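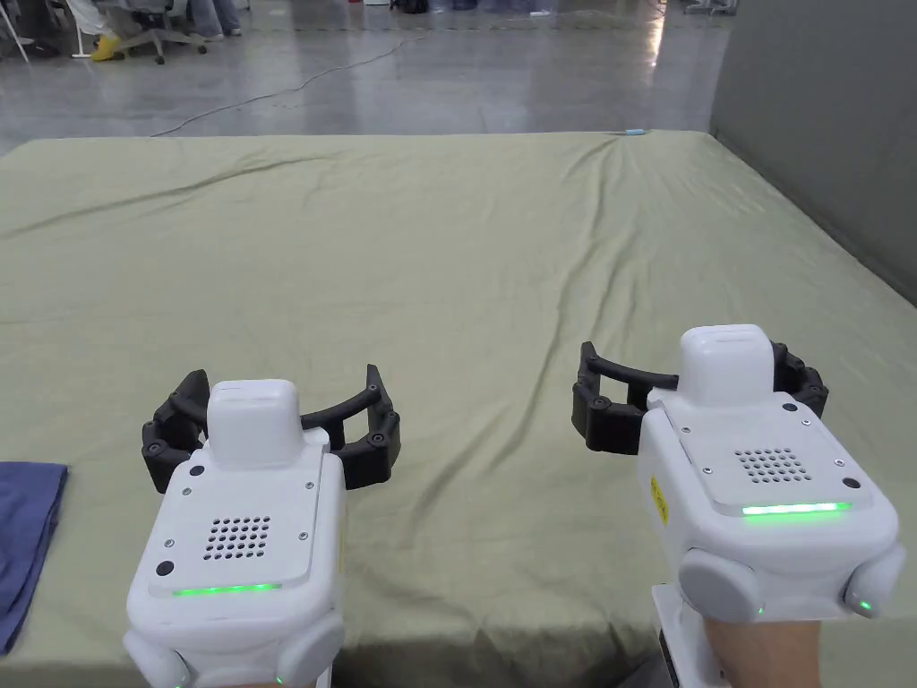 Posted in: Fermentation Science > Small Batch > Kvass

4.2 Bottling, storage and tasting

By the time I got to bottling I had three batches of kvass sitting in the cellar at Skilcombe, and I was pretty pleased with all of them. The base was the same each time: dark rye bread from the Gaete bakery, dried hard in the oven, soaked overnight in hot water with a scoop of Taltine red rye malt, then strained and sweetened. The only thing I meant to change was what did the fermenting. Batch A got plain baker's yeast. Batch B got Solo, the dried ale yeast I've used for years and know the moods of. Batch C got a big spoonful of rye sourdough starter and was left to sort itself out. (I say "meant to change" because the bread for C came out of the oven darker than the other two lots, and I think you can taste it. More on that in Section 5.)

I bottled everything in swing tops, 40 bottles altogether, with a few raisins dropped into each one the way my grandmother did it. I know the raisins are a headache for anyone who wants a clean experiment! They carry their own yeast, and no two are the same size. But kvass without raisins isn't the drink I set out to study, so in they went, and I weighed them out so that at least every bottle got the same amount. The bottles sat in the warm kitchen until they felt fizzy, and I judged that by opening a tester from each batch every morning before coffee. Then it was straight down to the cellar, which holds at 50 degrees Fahrenheit for most of the spring.

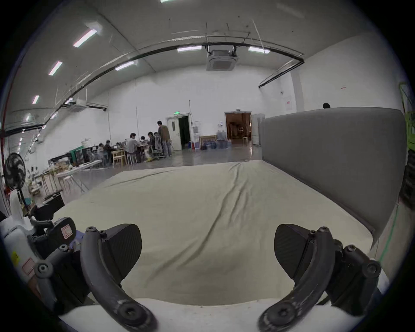
Keeping the batches straight in the cellar was harder than brewing them. Kvass is brown, brown glass is brown, and my handwriting gets worse the colder my hands are, so I gave up on pen and went over to colored labels. Yellow went high on the shoulder of the bottle for the batch, and pink went underneath for the day it was bottled, which is the same order as the two labels on the left side of the gripper housing in Figure 2, yellow with a pink one below it. I could read a whole shelf from the cellar steps that way, and I only mixed up one pair (both from batch B, so I kept them in). Paper labels do slide off when a cold bottle starts to sweat, and I'd spend the extra on plastic ones next time.

Tasting was done blind, or as blind as you can manage in a house with one good set of glasses. Each taster scored sourness, bread flavor, sweetness and fizz, and then wrote down whatever else came to mind. I left that last part wide open on purpose and I'm so glad I did, since the scores for batches A and B were close enough that I couldn't have told you much from the numbers. The comments were another story. People wrote "toast" and "crust" again and again for B, while A pulled in "soda," "cola" and, from one very firm taster, "wet cereal."

Batch C split the room. Those who grew up with sour drinks went back for more, and a few others put the glass down after one sip. It was also the liveliest by a long way, and in May, when the cellar warmed up a little, I lost a couple of its bottles to gushing and had rye foam on the ceiling. I've left those out of the fizz scores, though you could argue they earned the top mark.

I didn't measure alcohol directly. My hydrometer readings before and after are in the appendix, and they should be read with some care, because bread crumbs float and they cling to the glass.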